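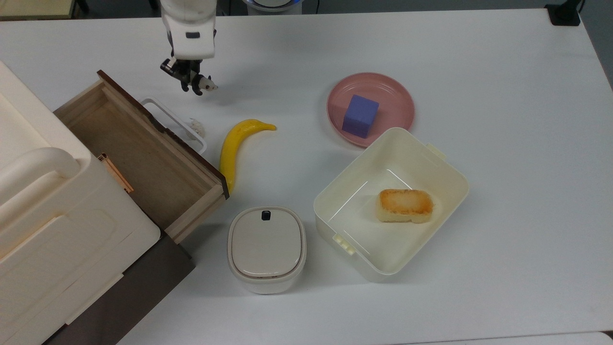
Las reglas de los robots (y por qué algunas parecen tan aburridas)

Si le preguntas a un adulto por las reglas de los robots, es muy probable que te hable de novelas en las que las máquinas juran no hacer daño a nadie. Suena estupendo. El problema es que un brazo robótico no sabe jurar. Tampoco sabe qué es «daño», ni qué es «alguien», ni que tu dedo no es un plátano de juguete.

Por eso las reglas de verdad se escriben, casi siempre, para las personas que trabajan con él. En el taller de Pustitz hay un cuaderno lleno de ellas. Lo empezó Capucine Joly, que es ingeniera, y tiene 108 páginas. Las seis primeras normas ocupan una sola hoja, pegada en la puerta. El resto son explicaciones, dibujos y una mancha de café muy respetada.

Regla 1. Si el brazo puede moverse, las manos fuera.
Da igual que lleve un buen rato quieto. Un robot parado puede estar apagado o puede estar esperando una orden, y desde fuera las dos cosas se parecen muchísimo. Tu gato hace lo mismo antes de saltar.

Regla 2. Todos saben dónde está el botón de parada.
Es rojo, es gordo y se aprieta sin pedir permiso. En Pustitz, quien llega nuevo tiene que encontrarlo antes de aprender ninguna otra cosa, incluido dónde están las galletas.

Regla 3. Despacio primero.
Cuando el robot prueba una tarea nueva, se le pone un límite de velocidad. Yuxi Lü, que programa los movimientos, repite cada prueba a paso de tortuga aunque tenga prisa. Una vez se saltó la norma y una pelota de goma apareció dentro de una lámpara. Desde entonces, tortuga.

Regla 4. Se ensaya con cosas que no importan.
Antes de acercar un robot a una cocina de verdad, se le dan juguetes: un panda, un cajón, un plato, un cubo blando. Si algo se cae, se recoge y a otra cosa. Nadie llora por una tostada de mentira – bueno, casi nadie.

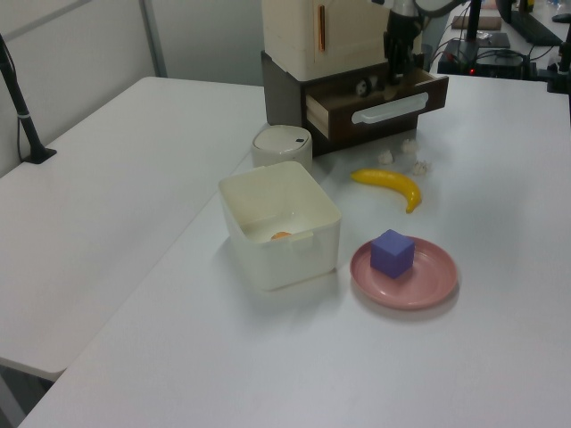
También cuenta el tipo de objeto. Lo blando se aplasta, lo redondo rueda y un panda tiene una forma complicadísima si solo dispones de dos dedos. Tú agarras un muñeco sin pensar. Haz la prueba con dos lápices y verás qué humor se te pone.

Regla 5. Se apunta todo, sobre todo lo que sale mal.
En junio, el equipo llegó a los 800 intentos de guardar cosas en un cajón. De ellos, 385 acabaron en la lista de fallos. Parece una nota horrible, pero esa lista es lo que más se lee en el taller. Cada línea dice qué objeto era, dónde estaba y qué hizo la pinza. «El robot estaba tonto» no vale como explicación. Alguien lo escribió y tuvo que repetir la ficha.

Regla 6. Siempre hay una persona responsable.
Si el robot rompe un vaso, no se castiga al robot. Se busca qué instrucción recibió, quién la comprobó y qué hay que cambiar. Decir «ha sido la máquina» funciona igual de mal que decir «ha sido mi hermano».

¿Y quién decide las reglas?

Hay normas que se acuerdan entre muchos países y que sirven para fábricas enteras. Son documentos largos, con palabras como «evaluación de riesgos», que significa pensar en todo lo que podría salir mal antes de que salga mal. Después, cada taller añade las suyas.

Tú también puedes hacerlo. Elige una máquina de tu casa, por ejemplo la batidora, y escribe seis reglas para usarla. Luego dáselas a leer a alguien y pregúntale qué ha entendido. Si te contesta algo rarísimo, toca reescribir la regla. Capucine lleva cuatro versiones de la número 2 y ya ha empezado la quinta.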